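12 October 2024, lecture 9 handout. Unit 3: faults. Bring the log printout from last time.

## 1. What happened

Hand-held gripper, Stiren type, same body you've all used in lab. Task was shelf picking: small items out of cubbies, put back one cubby over. 41 trials in the August block. First 32 fine. Then 9 in a row where the jaw signal said CLOSED and the item was still on the shelf.

Software kept going. No stop, no warning. Deltalance logger wrote "success" all 9 times. That's the part I care about today.

## 2. Where the fault was

Jaw sensor cable, at the connector. Strain relief had slipped, cable pulled every time the wrist turned left. Broken line reads as zero, and zero = closed in this firmware. So a dead sensor looks exactly like a good grasp. Write that down, it comes back on the problem set.

Shelf jobs are hard on the wrist. Open cubbies, small things like the black wireframe hexagon set up high on the back panel, or the white cylinder on the floor of a cubby. Lots of reaching in at an angle, so lots of twist on the cable.
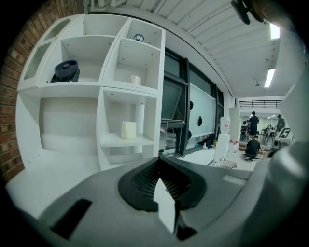 ## 3. Why it wasn't caught

- operator watched the screen, not the jaws
- Jekitz checklist has a cable check at start of day only, none between blocks
- success came from one signal. No second source (motor current, video, anything)
- the Ajayi script throws out failed trials but trusts "success" with no questions

Last one means the bad trials went strait into the data set. Pulled by hand later.

## 4. Fixes

1. Flip the logic: broken line must read as FAULT, never as closed
2. Tug test on the connector every 10 trials
3. Compare motor current to jaw signal, stop if they dont agree
4. New strain relief, clamped on the housing side

Fix 1 is the real one. The others help you find it sooner.

## For next time

Draw the fault tree for section 2, top event = "item not held, logged as held". One page. Mark every single point of failure. Pick one other sensor on the tool and say what a cut wire looks like to the software.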